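Pliltier Tail Bag for Small Motorcycles and Scooters

If you ride a small bike every day, you already know the trouble with luggage. A top box is handy but it looks like a refrigerator bolted to the back, and a backpack gets old fast in July. The Pliltier sits happily between the two, and we've been fond of it ever since the first batch came in to the Greenwood store.

It straps over the passenger seat with four adjustable straps, and once those are looped under the seat you can leave them there all season. The bag itself clips on and off, so you can carry it into work with you (there's a shoulder strap tucked in the base pocket). It'll take rain gear, a lock, lunch and a spare pair of gloves, and there's a zip-out section that gives you a bit more room for the ride home when you've stopped at the store on the way.

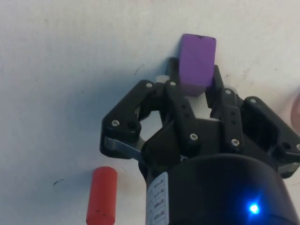
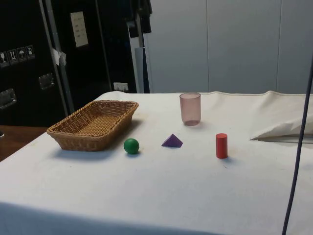

The rain cover is included and lives in its own side pocket. Please do use it – the main fabric shrugs off a shower, but the zippers won't keep out a long, steady downpour, and we'd rather you knew that before you packed your laptop. Junaid Kiani in our workshop has had his on a 125 through two winters, and the only thing he's replaced is one zipper pull.

Fit is simple on most flat seats. On a stepped or very narrow seat you may want the Jisora non-slip mat underneath, and if your bike has a grab rail you can run the rear straps through that instead. Keep the loose ends tucked away from the chain and the exhaust, and give everything a good tug before you set off.

Colors: black, gray
Part number: 571
Wash: by hand, cool water, hang to dry
In the bag: rain cover, shoulder strap, 4 mounting straps
Shipping: free on orders over $40

The next delivery is due 12th October, and you're welcome to bring your bike by and try one on the seat before you buy.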